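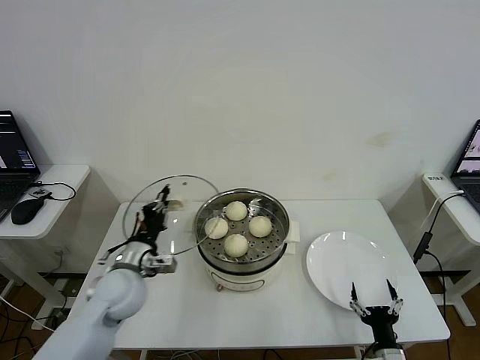
How long does it take to teach a robot something by remote control? Longer than doing it yourself, and then 311 more times.

I have been at this since August and my mother still thinks I build robots. I don't. I hold two controllers, move my hands, and the arms move theirs a beat later, like a pair of polite guests who don't quite speak the language. Everything gets recorded, and eventually somebody else's computer tries to work out what I meant.

The current job is buns. Lid off the steamer, buns onto the plate. There are four of them to a round, and I have developed feelings about the one at the back, which can only be reached by an approach Valter calls "the crane" and I call something else.

The lid was the part I underestimated. Glass is slippery, round things roll, and there is no feeling in the controllers at all, so you judge your grip by eye and by a general sense of dread. Idun holds it by the rim, tips it upright and keeps it well out to the left while the other hand works. I copied her and my numbers improved. I have not told her this.

What you learn fast is that the robot learns your bad habits too. For most of one morning I did a little hesitation before every grasp – a sort of throat-clearing with the fingers – and Larasati, who reviews the recordings, sent back 30 of them with the note "why is it nervous?" It was nervous because I was nervous. I redid them after lunch with more confidence than I felt.

The other rule is that mistakes are fine if you recover. Nudge a bun, go back, pick it up properly, carry on. Drop one on the floor and the take is dead. I am up to seven dead takes, and Larasati has the list.

We are supposed to reach 984 good ones before moving on to the next task. I asked Valter what that was. He said dumplings, which are smaller.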